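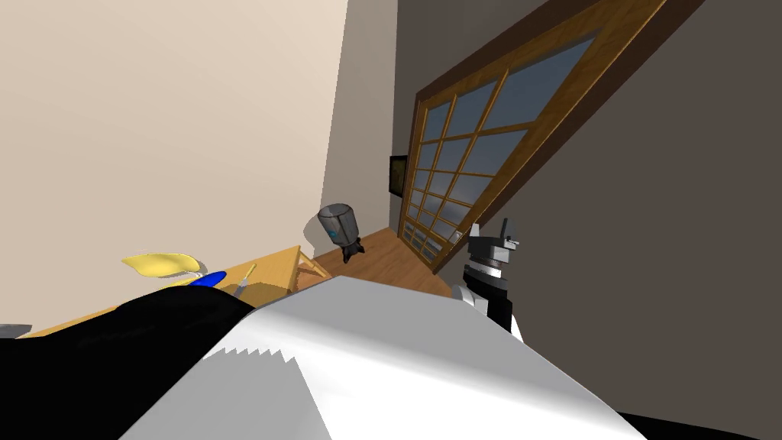

Old wooden windows: keep or replace?

Iltlow Home Forum > Repairs

siu_valley wrote:
Good evening to all. My flat in Flikmont has wooden windows with many small panes. In winter the putty becomes hard and falls out. One company offers me plastic windows, and I do not know if I should accept. Is it possible to repair such windows by myself?

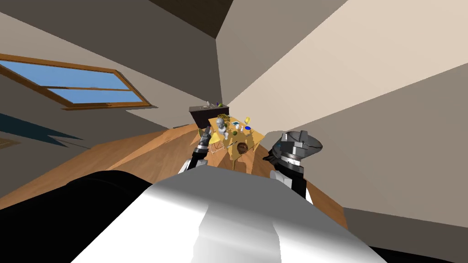
Last edited by siu_valley in August, edited 2 times in total.

I forgot to write that the frames are healthy. Only the putty and the paint are bad.

oldputty93 wrote:
Then please keep them. Healthy wood can live very long. Take out the old putty, oil the wood, and put in new putty. I did 4 windows in this way.

clid_ovum wrote:
I don't agree. I repaired mine and after two winters I had the same draft. For the price of my tools and my free days, I would choose new windows.

oldputty93 wrote:
Did you put a seal where the window closes? The draft comes mostly from there, the putty cannot help with it.

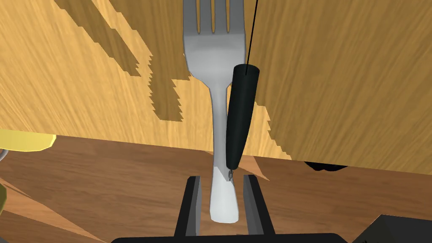
Linseed putty must rest before you paint it, and many people are too impatient. I waited three weeks. For pressing it into the corners I never bought a special knife. The handle of an ordinary metal fork, with a slim neck and a wider end, is good enough for me if you wipe it often.

clid_ovum wrote:
A fork will leave waves in the putty. Buy the knife.

siu_valley wrote:
Thank you both. I will try with one small window first, and I will buy the knife.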